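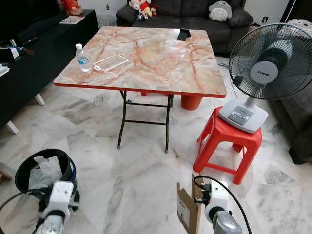 Ettore Ferri wrote to the project in February: I keep a folding table in my living room all year and have never once folded it. Does it still go in as a folding table, or has it turned into a plain table by now?

It goes in as a folding table, Ettore, and thank you for asking, because your message is how the field called "folds" came to be split from the field called "gets folded." Quite a few of the tidier parts of this collection began as a letter like yours.

Finora Living Rooms
README and data card, version 6
Last revised 1 April 2021
Kept by Kadir Uysal

What this is

Finora is a collection of written records of ordinary living rooms, with the furniture and the small things that settle on it. It holds 1284 records from 300 homes. Each record is one table, shelf, sofa or stool, written up in plain words, with a note of what was on it at the time. I started it when I was looking for a simple account of how people really use the middle of a living room and kept finding rooms that had been cleared for a catalog. I wanted the water bottle left in.

The records lean toward small furniture that moves from room to room: folding tables, plastic stools, trays, floor cushions. Big fixed pieces are in there too, but they get shorter entries and I make no apology for that.

What is in the folder

rooms.csv - one line per home, with floor type and main seating
surfaces.csv - one line per record, the heart of the collection
things.csv - the items on each surface, linked by record number
words.txt - the word list, with spellings and what we mean by each
changes.txt - what was altered between versions, going back to the first

Fields that need a word of explanation

surface_look is what the top looks like to someone standing beside it. A marble-pattern top is entered as "marble pattern," and please resist the urge to guess at what lies underneath. The colors go in order from the most to the least, so a cream and beige top with orange-red veins is "cream, beige, orange-red." If the edge is a different color, that goes in edge_color. A bright orange-red edge is a cheerful thing and deserves its own column.

legs takes one of the terms in the word list. "X-frame" is used for crossed folding legs, with or without bars between them.

used_as is for furniture doing some other job. A stool with a fan on it is a stool in the furniture column and "fan stand" in this one. I'm fond of this field - it is where the homes start to sound like homes.

soft_company covers plush toys and dolls on the seating. Named characters may be entered by name when you are sure of them, so a Totoro is a Totoro. Otherwise "plush, animal" or "plush, doll" will do nicely.
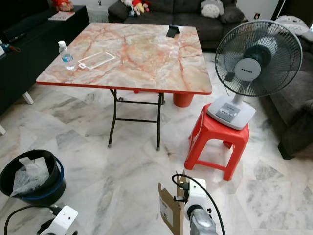 unsure takes anything you can see well enough to mention but can't settle on a name for. Flat clear pieces of plastic are the great trouble here. One person's lid is another person's tray, and I have changed my own mind on the same item twice in one evening. Write "flat clear piece, rectangular" and leave it there. An honest blank is far more use to the next reader than a confident guess, and I would much sooner have a long unsure column than a neat wrong one.

Please enter bottles as bottles, whatever they hold, with the cap color and the label color if there is one. Brand names go in only when they can be read on the thing itself, as with a badge on the middle of a fan.

How to add a room

Copy the blank line at the top of surfaces.csv, fill in what you can, and send it over. Notes may run up to 1000 characters. Don't tidy first! Move anything private, of course, letters and medicine and the like, and leave the rest where it has come to rest.

Known weak spots

Rooms with tiled floors are better covered than carpeted ones. Armchairs were left out of the early records and have only partly been put back. The old Tosard records use "side table" very loosely, and I haven't had the heart to go through them all. The Jatum records have no edge_color at all, so leave them out if you are comparing colors.

Use and thanks

Use it for whatever you like, and keep this file with it when you pass it on. It isn't much good for pricing furniture or for telling one maker's table from another's. Corrections go to Kadir at the address in changes.txt. Replies can be slow in the weeks when a new version is being put together.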